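Margaritis Games Library — progress report to the Plultby Fund
Prepared by Jade Sutherland, 16 February 2019

You asked for a short account of where the money went. Most of it went where we said it would. The rest went on shelf brackets, which we had described in the application as "minor fittings" before anyone had priced one.

The lending shelves are up in the back hall and hold everything we own except the giant checkers, which live under the stairs and will probably die there. Board games go out for 2 weeks. Puzzles go out for longer, in recognition of human nature. The Ultodora catalog is running on the front desk computer, and Elibariki Were has trained the desk staff to use it, including me, on the third attempt.

Card night and the chips

The part of the grant we were most nervous about was card night. The application promised "a sociable evening of card play for adults, with no money changing hands," and we have kept to that with a strictness that has disappointed several of our regulars. Winners get first pick of the snack table.
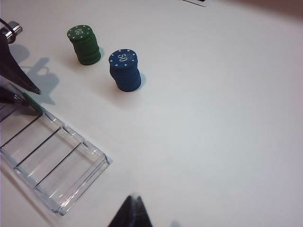 Sorting out the poker sets took longer than buying them. The old chips came to us in a cookie tin, from at least two different sets, and included several buttons. Fotini Koutsoukos went through the lot and proposed that beginners' tables use only chips with the value printed on them, so that no one has to remember what a color is worth while also trying to remember what a flush is. The greens say 20 and the dark blues say 50, and arguments over the pot have grown much shorter. They have been replaced by arguments over the rules, but those are at least educational.

Each beginners' kit now has chips, a tray, two decks and a rule card. The rule card is on its ninth draft. Dionysis Raptis wrote the first eight, and we thank him for his patience, which he has asked me to describe as "considerable." The current version fits on one side of paper and leaves out everything that starts with the words "in some house rules."

What went less well

The Stideo storage cabinets arrived with doors for a different model. The supplier has agreed to send the correct ones and has agreed to this several times. Until they come, the kits are kept in the office, and anyone wanting a game has to interrupt whoever is on the phone.

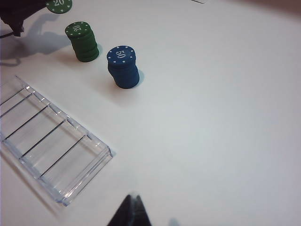

Returns are the other sore point. Kits come back with cards in the wrong decks and chips in the wrong everything, and closing up after card night used to run well past the hour we pay for the lights. Nele Voß has now written a packing routine and taped it inside each lid. Chips are to be stacked by value beside the tray first, greens with greens and blues with blues, and any stray is put back with its own color before a single slot gets filled. People grumbled at doing this in two steps. They grumbled a good deal less once they found they could go home earlier.

Spending

Of the $2000 awarded, $300 is still unspent. We would like to hold on to it for replacement decks and a second set of rule cards, and ask your permission to carry it over to July. Receipts are in the folder, in date order, apart from the one for the brackets, which was folded into a card deck and has since been borrowed by a member.

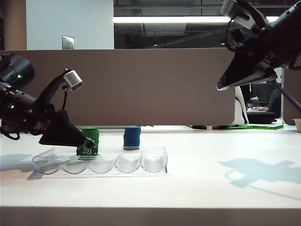 Will card night continue after the grant ends?

We plan to keep it going. The hall is ours for the evening anyway, the kits are paid for, and the only running costs are snacks and the lights. Members have agreed to bring the snacks in turn, and a jar by the door will go toward the electricity.

The next report will cover the puzzle shelves and, if the doors have come, the cabinets. Please send any questions to me at the front desk. Elibariki will log them in the catalog if I'm out.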